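홈 | 발표 자료 | 언론 비평 | 지난 글 | 연락처

칼럼니스트의 경력을 따라 읽기: 발표자 노트

편집자 모임에서 발표할 때 쓴 노트입니다. 말로 한 부분과 화면에 띄운 부분이 섞여 있고, 시간 때문에 건너뛴 대목도 그대로 두었습니다.

1. 시작하면서

오늘 이야기는 한 사람의 글에서 출발합니다. 데메트리오 테하다(Demetrio Tejada). 지금은 온라인 매체 '플라니네(Planine)'의 객원 편집위원이고, 그전에는 '시스테르나스(Cisternas)'라는 블로그형 매체에 글을 썼습니다. 주로 국제 분쟁과 그 분쟁을 다루는 언론을 비판하는 글입니다.

먼저 범위를 정해 두겠습니다. 테하다의 정치적 입장이 옳은지는 오늘 다루지 않습니다. 제가 본 것은 인용 방식, 정정 여부, 그리고 같은 주장이 매체를 옮기면서 어떻게 바뀌는지입니다. 그 분쟁에 대한 제 의견은 따로 있고, 질문 시간에 물어보시면 짧게 답하겠습니다.

(여기서 물 한 모금. 앞줄에 유인물 돌렸는지 확인.)

2. 자료를 모은 방법

두 매체에 실린 테하다의 글 436편을 모았습니다. 공동 서명 기사와 인터뷰 녹취는 뺐습니다. 각 글에서 다른 사람의 말을 따옴표로 인용한 대목을 찾고, 원문이 남아 있는 경우 대조했습니다. 원문을 찾지 못한 것은 '확인 불가'로 두었고 오류로 세지 않았습니다.

소셜미디어 게시물은 따로 보관했습니다. 삭제된 게시물은 제가 삭제 전에 직접 저장한 것만 씁니다. 남이 찍은 갈무리 화면은 쓰지 않았습니다. 이 기준 때문에 널리 알려진 사례 몇 개가 빠졌습니다. 왜 그 유명한 글이 없느냐는 질문이 매번 나오는데, 원본을 본 적이 없어서 뺐다고 답하면 됩니다.

분류는 저 혼자 했습니다. 같은 자료를 다른 사람이 분류하면 경계선에 있는 사례에서 차이가 날 것입니다. 분류표는 발표가 끝난 뒤 요청하시는 분께 보내드립니다.
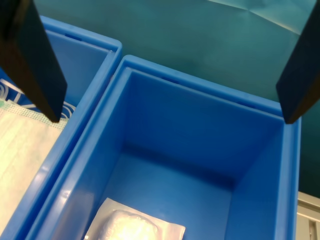

3. 잘린 인용

첫 번째 유형입니다. 상대방이 한 문장에서 조건을 달고 말했는데 조건을 뺀 나머지만 인용하는 경우입니다.

사례 하나를 읽겠습니다. 한 대학 강사가 토론회에서 "휴전이 지켜지지 않는다면 제재를 다시 논의할 수 있다"고 말했습니다. 테하다의 글에는 강사가 "제재를 다시 논의할 수 있다"고 했다고 나오고, 다음 문단에서 이 사람은 '제재론자'가 됩니다. 제목에도 같은 표현이 들어갔습니다.

강사는 편집부에 정정을 요청했습니다. 시스테르나스는 본문을 고쳤지만 제목은 두었고, 고쳤다는 표시도 달지 않았습니다. 석 달 뒤 테하다가 플라니네에 쓴 글에서는 이 강사가 '오래전부터 제재를 주장해 온 인물'로 소개됩니다. 근거로 건 링크는 자기가 전에 쓴 그 글이었습니다.

(천천히 읽을 것. 지난번에 이 대목이 너무 빨랐다는 말을 들음.)

이런 사례가 모두 30건 있습니다. 그중 정정 표시가 붙은 것은 6건입니다. 나머지는 조용히 고쳤거나 그대로 있습니다.

4. 집단 이름으로 묶기

두 번째 유형은 수치로 보여드리기 어렵습니다. 개인의 말을 그 사람이 속한 종교나 민족의 말로 바꾸는 경우입니다. 어떤 정부를 비판하던 글이 중간부터 그 나라 출신 사람들 전체를 주어로 삼습니다. 글쓴이가 의도했는지는 알 수 없습니다. 독자가 읽는 것은 문장이고, 편집자가 고칠 수 있는 것도 문장입니다.

제가 편집자라면 주어에 밑줄을 긋겠습니다. '정부가', '의원이', '단체가'로 시작한 글이 어느 줄에서 '그들이'로 바뀌는지 보고, 그 줄 옆에 '누구?'라고 적어서 필자에게 돌려보냅니다. 대개는 필자도 다시 읽고 고칩니다. 고치지 않겠다고 하면 그때부터는 편집부가 결정할 문제입니다.

반대편 진영의 글에도 똑같이 적용해야 합니다. 테하다를 비판하는 글 가운데 그의 출신을 들먹이는 것들이 있습니다. 저도 초기에 쓴 글에서 '그쪽 사람들'이라는 표현을 썼고, 독자 지적을 받고 고쳤습니다. 고친 기록은 원래 글 아래에 남아 있습니다.

5. 매체를 옮기면 생기는 일

테하다가 플라니네로 간 것은 3월입니다. 소개문에는 '탐사 칼럼니스트'라고 되어 있습니다. 시스테르나스 시절의 글은 대부분 그대로 열려 있지만 정정 요청을 받는 주소는 없어졌습니다. 플라니네에 문의하면 자기들 지면에 실린 글이 아니라서 답할 수 없다고 합니다. 그런데 플라니네의 새 글은 그 옛날 글을 계속 근거로 겁니다.

이 문제는 테하다 한 사람에게만 있는 것이 아닙니다. 필자는 옮겨 가고, 오류는 옛 주소에 남고, 새 매체는 그 오류를 출처로 물려받습니다. 새 필자를 들일 때 과거 글의 정정 요청 내역을 받아 두는 매체가 얼마나 되는지 손을 들어 달라고 할 것. (지난 모임에서는 두 곳.)

논평 소식지 '쿠른몬트(Kurnmont)'의 방식을 잠깐 소개합니다. 이곳은 필자가 자기 글을 근거로 링크할 때 본문에 '필자의 이전 글'이라고 적게 합니다. 작은 규칙이지만 독자는 출처가 제삼자인지 본인인지 바로 알 수 있습니다. 다만 인용이 많은 글에서는 문장이 지저분해진다는 불만도 들었습니다.

6. 반론

테하다에게 발표 내용을 미리 보냈습니다. 답장은 1000자 정도 분량으로 부탁했고, 받은 글은 그보다 짧았습니다. 요지는 세 문장입니다. 칼럼은 속기록이 아니다. 조건절을 뺀 인용도 발언의 취지를 전한다. 강사 건은 이미 고쳤으니 끝난 일이다.

첫 문장에는 동의합니다. 둘째 문장은 사례마다 다르고, 강사의 경우에는 취지가 달라졌다고 봅니다. 셋째에 대해서는 고친 뒤에 쓴 글에서 같은 주장이 다시 나왔다는 점을 답장으로 보냈고, 아직 회신은 없습니다. 전문은 유인물 뒷면에 실었습니다.

7. 질문 시간 메모

명예훼손 관련 질문은 법률가에게 넘길 것. 구체적인 소송 가능성은 말하지 않는다.

'와스토(Wastow)' 토론 게시판에서 오간 말싸움에 대해 물으면, 저도 거기서 말이 거칠었다고 인정하고 넘어갑니다.

다음 발표에서는 사진 설명과 영상 자막에서 인용이 잘리는 경우를 다룰 생각입니다. 본문은 고치고 자막은 그대로 둔 사례가 있으면 알려 주십시오.

댓글

모래시계
3번 사례, 그 토론회 객석에 있었습니다. 조건을 분명히 붙여서 말했던 걸로 기억합니다. 녹음 파일이 공개되어 있으면 링크도 올려 주세요.

pyeonjip_b
주어에 밑줄 긋는 방법은 저희 부서에서도 해 보겠습니다. 마감 직전에 될지는 모르겠네요.

늦은독자
436편 중에 30건이면 많은 건지 적은 건지 판단이 안 섭니다. 다른 칼럼니스트와 비교한 자료가 있어야 할 것 같습니다.

글쓴이
늦은독자 님, 맞는 지적입니다. 비교 자료는 없습니다. 그래서 발표에서도 많다 적다는 말은 하지 않았습니다. 모래시계 님, 녹음은 주최 측이 공개하지 않아서 저는 현장에서 받은 속기본으로 대조했습니다.

강변북로
정치적 입장은 다루지 않는다면서 고른 사람이 하필 테하다인 것부터가 입장 아닌가요. 그래도 반론을 실은 건 잘하셨습니다.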